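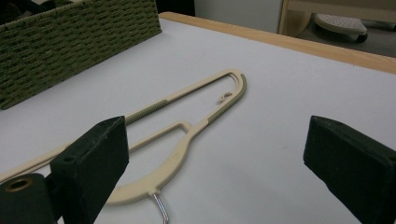 Cream hanger, green grip strips. Remember it, there are a lot of hangers coming.

June 14, 2022

The coat hanger chain record has fallen again. Sellometti, who make shelving and evidently have time on their hands, have hooked 3,512 of them end to end in a sports hall in Plerine. The old mark was 3,081. I watched the whole video so that you could get on with your lives.

For anyone new to the sport: each hanger hooks on to the one before it, then everybody takes hold and the whole lot has to be lifted clear of the floor for 2 minutes. If one drops, you start again. It's like dominoes, only with more swearing and a worse soundtrack.

The old record belonged to Sturus, who set it in March and were unbearable until roughly last night. They had T-shirts. They had a cake in the shape of a hanger, which looked like a question mark that had given up.

Best bit of the Sellometti attempt is when someone near the far end sneezes. You can see it travel. A wobble goes down the line past 40 people in matching polo shirts, all making the face you make when a tray of drinks starts to tip.

It holds! Huge cheer. A man jumps in the air with both arms up and takes his section of the record with him, luckily after the whistle.

My one complaint is that they went round the hall in a spiral. I wanted a straight line. I wanted it out of the door, over the car park and into somebody's garden. A spiral is just a very large tangle with a judge present.

Also the commentary. "And that's another hanger." Yes. Thank you. We had gathered.

Sturus have put out a statement congratulating their friends at Sellometti in the tone of someone handing over a parking fine. There's already talk of a rematch, and Nepia want in as well, though so far their only form is a tower of yoghurt pots that fell on a mayor.

I'll be watching, obviously. My own wardrobe rail came down last week and I still haven't put it back up.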